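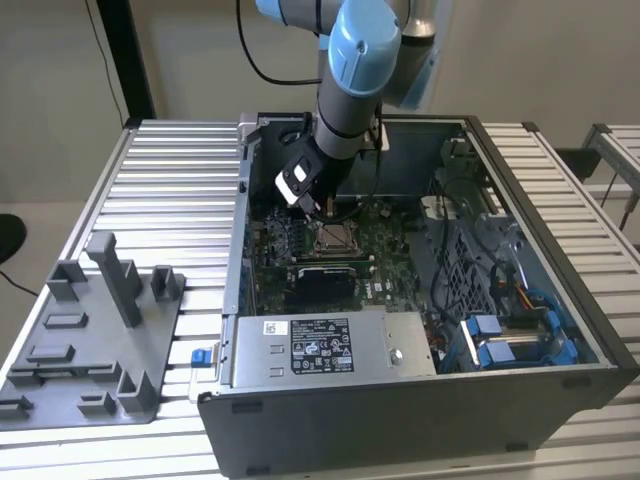 Slide 1. Robot arm over an open desktop tower.

Speaker notes: Editing and publishing flash fiction in translation
Antigoni Stergiou, December 2023

Slide 2. Scope

Introduce self. Fiction editor at Futo, an online quarterly. Two issues a year are given over to translated work. The talk covers prose of 1000 words or fewer. Poetry is out of scope, and so are novel excerpts, which have separate rights problems.

State the working definition early. Flash: complete in itself, under 1000 words. Prose poems go to the poetry desk unless something changes between the first sentence and the last. Expect an objection to this. Take it at the end.

Slide 3. Submissions

The last reading period brought in 241 pieces. Of these, 72 were translations. The remainder were written in English.

Each translation must arrive with the source text, a statement of who holds the rights, and a note from the translator of one page or less. If the rights statement is missing, the piece is held and the translator is written to once. Readers do not see the note on first read. They do see the source text if they can read the language.

Pause for questions on rights. If someone asks about authors who have died, refer to the handout, page 2.

Slide 4. Length in translation

Word count moves between languages. Hungarian to English normally gets longer, as English splits case endings into prepositions and adds articles. A piece that fits the limit in the source may not fit in English. Futo applies the limit to the English text only. The journal Kolus applies it to the source. Translators sending to both should check before cutting anything.

Do not cut a translation to length without the author's agreement. A sentence removed from a novel may pass without notice. In flash it may have been holding up the ending.

Slide 5. Worked case: Juhász, "Cundirska"

Read the opening paragraph aloud, English only. Allow time.

Summary for those without the handout: a woman returns to the village of Cundirska to sell her father's house. The buyer is late. She washes the windows while she waits. The buyer arrives and asks why she bothered. End.

Points to make:

Title. The first draft had "The House at Cundirska." The place name alone was restored. The house is in the first line already.

Tense. The source shifts to the present for the window washing only. Draft one regularized it to past. Draft two kept the shift. Readers at the journal marked it as an error, and it was printed as written.

Last line. The source uses one verb that covers both "to bother" and "to be tired." No single English verb does this. Four candidates are on the handout. Ask the room for a preference before giving the printed version.

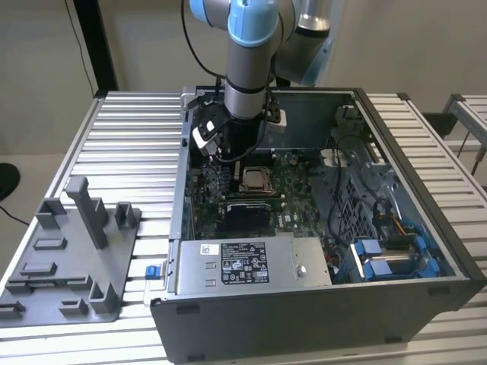
Slide 6. The arm at the left part of the motherboard.

Slide 7. Line edits

Query, do not change. Every edit goes to the translator as a question with the line quoted in full. The translator decides whether to take it to the author.

Repetition is the most common query. English-language editors tend to remove it. Check the source first. If the word repeats there, it repeats in English unless the translator argues otherwise.

Paragraph breaks count as text. White space too. One November proof went out with two breaks closed up by the web template and had to be reset.

Slide 8. Credit and payment

Translator's name on the contents page, same type size as the author's. Payment is one fee each to author and translator, not a split fee. Both receive proofs.

Biographical notes are limited to 72 words. Longer notes are returned for cutting.

Slide 9. Discussion

Return to the prose poem question here if it was raised. Otherwise open with the last line of "Cundirska."

Collect handouts marked with comments. Reading list is on the back page. Contact address is at the foot of the same page.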